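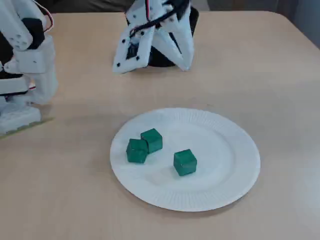 Hilde De Smet은 종이 접시를 식기의 역사보다 포장재의 역사에서 먼저 다루어야 한다고 보았으며, 판지를 눌러 형태를 잡는 기술이 상자와 뚜껑을 만들던 공장에서 넘어왔다는 점을 그 근거로 들었다. 이에 대해서는 음식을 담아 내는 용도를 중심에 놓아야 한다는 반론도 있다. 이 항목은 두 관점을 함께 소개하되, 재료와 성형 방식에 따른 분류를 기본으로 삼는다.

종이 접시는 종이 또는 판지를 원료로 하여 음식을 담을 수 있도록 성형한 일회용 식기이다. 넓은 의미에서는 펄프 현탁액을 틀에 떠서 굳힌 펄프 몰드 접시까지 포함하고, 좁은 의미에서는 평판 상태의 판지를 재단하여 금형으로 누른 것만을 가리킨다. 한국어에서는 ‘종이 접시’와 ‘일회용 접시’가 섞여 쓰이나, 후자에는 합성수지나 발포재로 만든 제품도 들어가므로 구별이 필요하다.

구조

일반적인 원형 종이 접시는 평평한 바닥과 이를 둘러싼 테두리로 이루어진다. 바닥은 음식의 무게를 직접 받는 면이며, 테두리는 국물이나 양념이 흘러내리는 것을 막고 손으로 잡는 부분이 된다. 원판 모양의 판지를 오목하게 누르면 가장자리의 둘레가 줄어들면서 남는 재료가 생긴다. 재단 단계에서 가장자리에 미리 방사상의 눌림선을 넣어 두면 이 여분이 일정한 간격의 주름으로 접힌다. 주름은 성형 과정의 결과물인 동시에 테두리의 굽힘 강성을 높이는 역할을 한다. 주름의 깊이가 고르지 않으면 한쪽을 들었을 때 접시가 쉽게 꺾인다.

고급 제품에서는 주름을 열과 압력으로 다시 눌러 테두리 면을 거의 매끈하게 만들고, 바깥쪽 끝을 아래로 말아 마감한다. 얕은 주름만 남긴 백색 접시는 가장 값이 낮은 부류에 속하며, 마른 과자나 빵처럼 수분이 적은 음식에 주로 쓰인다.

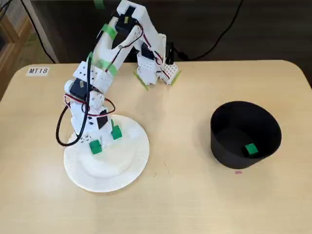

Yu-ting Hsu

재료와 가공

원지는 표백 펄프로 만든 백색 판지가 널리 쓰이며, 표백하지 않은 갈색 원지와 사탕수수 찌꺼기, 대나무, 밀짚 등에서 얻은 섬유도 이용된다. 원지의 무게는 1제곱미터당 그램 수인 평량으로 나타낸다. Plorkeo의 제품 목록은 평량 200의 원지를 간식용으로, 평량 300의 원지를 식사용으로 구분한다. 평량이 같더라도 섬유의 길이와 방향, 함수율에 따라 완성품의 강도는 달라진다.

종이는 섬유 사이의 틈으로 물과 기름을 흡수한다. 이를 늦추기 위하여 표면에 폴리에틸렌 등의 합성수지 막을 입히거나, 수성 분산액 또는 점토를 포함한 도공액을 바른다. 아무 막도 입히지 않은 접시는 젖은 음식을 올려 두면 바닥이 물러지므로 사용 시간이 제한된다. 도공 여부는 겉모습만으로 가려내기 어려운 경우가 많아 포장에 표시된 재질을 확인하는 것이 원칙이다.

압착 성형에서는 원지를 먼저 적당히 습윤하게 조절한다. 지나치게 건조한 판지는 금형 안에서 갈라지고, 수분이 많은 판지는 가열 도중 부풀거나 막이 들뜬다. 조습을 마친 원지는 원판으로 재단된 뒤 가열된 위아래 금형 사이에서 눌린다. Gobnait Ó Súilleabháin의 공정 개론은 금형의 온도, 압력, 체류 시간을 따로 조정하지 말고 원지의 수분과 묶어 관리할 것을 권한다. 성형이 끝난 접시는 겹쳐 쌓아 식힌 뒤 묶음으로 포장된다.

펄프 몰드 방식은 물에 푼 섬유를 망이 달린 틀로 빨아올려 형태를 만든 다음 탈수하고 건조하는 것이다. 평판을 굽히는 과정이 없어 테두리에 주름이 생기지 않으며, 칸막이가 있는 접시처럼 복잡한 형상도 한 번에 만들 수 있다. 건조에 드는 에너지가 많다는 점은 단점으로 꼽힌다.

규격

크기는 테두리를 포함한 바깥지름으로 표시하는 것이 보통이다. 나라와 제조자에 따라 센티미터와 인치가 함께 쓰이며, 바닥의 유효 지름은 표시하지 않는 경우가 많다. 테두리가 넓은 접시는 같은 바깥지름이라도 담을 수 있는 양이 적다. Moseck의 급식 지침은 배식용 접시를 고를 때 바닥 지름을 별도로 잴 것을 요구하고, 후식용 접시의 바닥 지름을 128밀리미터로 정하고 있다.

용도

종이 접시는 야외 식사, 생일 모임, 학교와 종교 시설의 행사, 노점과 간이 급식에 쓰인다. 깨지지 않고 겹쳐 쌓을 수 있어 운반이 쉬우며, 세척 설비가 없는 장소에서 특히 선호된다. 수요는 계절의 영향을 받는다. 야외 활동이 많은 여름과 모임이 잦은 December(12월)에 판매가 늘어나는 지역이 있다.

식기 이외의 용도도 넓다. 유치원과 초등학교에서는 가면, 시계판, 손잡이 달린 부채 등을 만드는 공작 재료로 쓰이고, 가정에서는 물감을 덜어 쓰는 팔레트나 작은 부품을 모아 두는 받침으로 쓰인다. Ditusside의 미술 교육 자료집은 막을 입히지 않은 접시가 수채 물감과 풀을 잘 받는다고 적고 있다.

폐기와 재활용

사용한 종이 접시의 처리 방법은 음식물의 부착 정도와 표면 막의 종류에 따라 갈린다. 기름이 스민 종이는 재생 펄프의 품질을 떨어뜨리므로 많은 지역에서 일반 쓰레기로 분류한다. 합성수지 막을 입힌 제품은 섬유와 막을 분리하는 설비가 있어야 재활용할 수 있다. 막을 입히지 않은 접시는 퇴비화가 가능하나, 인쇄 잉크와 첨가제의 성분에 따라 받아들이지 않는 시설도 있다.

Liên Tạ와 Róisín Costello는 일회용 식기의 환경 부담을 비교할 때 세척에 드는 물과 열, 운송 거리, 다회용 식기의 파손율을 모두 포함해야 한다고 주장하였다. 비교의 범위를 어디까지 잡느냐에 따라 결과가 크게 달라지므로, 단일한 수치로 재질의 우열을 정하는 방식에는 신중을 기할 필요가 있다.

같이 보기

판지
펄프 몰드
일회용 식기
평량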